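What the Arm Does and What People Do Now
Student project report, Ondham site

I spent July at the Ondham workshop of Helmy, a small firm that assembles housings for Drutex door sensors. My plan was to write about the robot. I ended up writing mostly about the assembly team (five people when I arrived, and still five when I left!), who were a lot more interesting to talk to.

Before the arm came, everybody did every step by hand. Tray, posts, blocks, top plate, start over. People told me their wrists ached by 3 p.m. and that they kept the radio loud to stay awake. 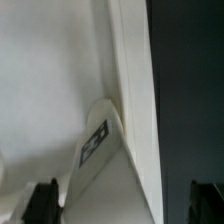

The first surprise for me was how much of the work is getting ready. The blocks and plates used for practice runs carry printed square markers, and someone has to set them out before a run starts. One woman who's been on the bench for eight years does this faster than I can find my safety glasses. She also complains that she never gets to sit down anymore, which I hadn't expected at all.
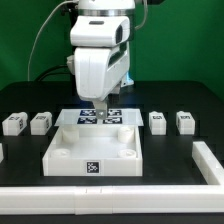 I kept a tally for the whole month: 2,907 assemblies across the bench and the arm together. I'd love to split that number up properly, but the log sheets weren't set up for it, so please don't read it as a robot score. What I can say is that the talk on the floor changed. People used to swap stories while their hands were busy, and now they stand near the arm and watch it (me too, it's kind of hypnotic).
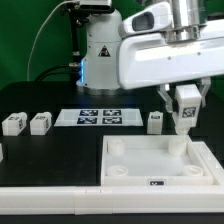
Everyone got 60 minutes of training at the Flekbridge office, and everyone I asked wanted more. Two people were keen to learn the programming side. One wanted to stay with hand assembly and said so loudly, and the shift lead let him. Pay stayed the same for all of them, and that came up at lunch a lot, because they feel they're doing a different job now.

If I did this again, I'd start in June and sit in on the training myself. I'd also ask for better log sheets on my first morning.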